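Dish task paused after left hand fault

Posted 2/14/22 in Project Notes

The Hedum test kitchen stopped all sink work last month after the left hand on our two-armed unit failed to let go of a cup when told to. There were no injuries and nothing was broken, but the fault touches a safety check that other groups also use, so we are writing it up for everyone who gets this newsletter.

The task is a simple one on paper. The robot holds a light cup in its left hand, brings it over the drying rack that spans the left basin, lays it on the rods and backs the hand away. The right hand has no part in it and stays low, off the counter. We had logged 790 placements with the same software build before the first bad release, and the team had started to treat the job as a warm-up for harder ones.
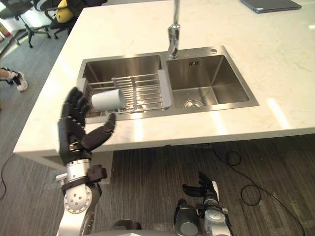
The left hand holding a cup over the drying rack at the island sink.

On the run in question, the cup was in position and the controller sent the open command. The thumb moved. The four signals that report finger position all came back as "open," but the fingers were still closed on the cup. The controller took the reading at face value and began to pull the arm back. The hand dragged the cup and the rack toward the front of the sink until an operator hit the stop.

We went back through the logs from January and found 34 earlier runs with the same pattern in a weaker form. In those, the fingers opened late and the arm had already started to move. The cup landed on the rack anyway, so the runs were scored as good. Our scoring looked only at where the cup ended up.

The cause was in two parts. A tendon guide in the left hand had worn enough to let the fingers lag behind the motor. Finger position was being read at the motor and not at the joint, so the lag did not show up. The hand supplier, Worari, has confirmed the wear and sent a replacement guide with a harder liner. The right hand was opened up as well and its guides are within limits.

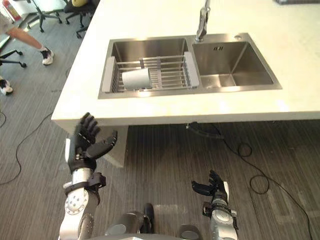 Cup on its side in the rack, left hand open above the counter edge.

The following changes are now in place at Hedum and should be copied at the Zinasside site before sink work starts there.

The arm no longer backs away on the finger reading alone. It waits for the wrist force sensor to show that the weight of the cup is gone, and if that does not happen within the time limit, the arm holds still and calls the operator.

Tendon guides get checked after every 111 hours of hand use. The old interval was set by the calendar and took no account of how hard the hand had been worked.

People walking through during a run must keep to the far side of the floor tape. The reach of the arms when they pull back is longer than most visitors expect – the old tape line was too close and has been moved.

With the new guide fitted, we ran 41 placements at reduced speed and saw no late releases. Full speed is still locked out. The next step is a set of runs with heavier cups, which load the fingers more and should show any lag sooner.

If your group runs the same hand on the Lie controller, please check which position signal your release step is using. The setting is on the hand page under feedback source, and the default is motor. Send anything odd to the test kitchen mailbox with the run log attached.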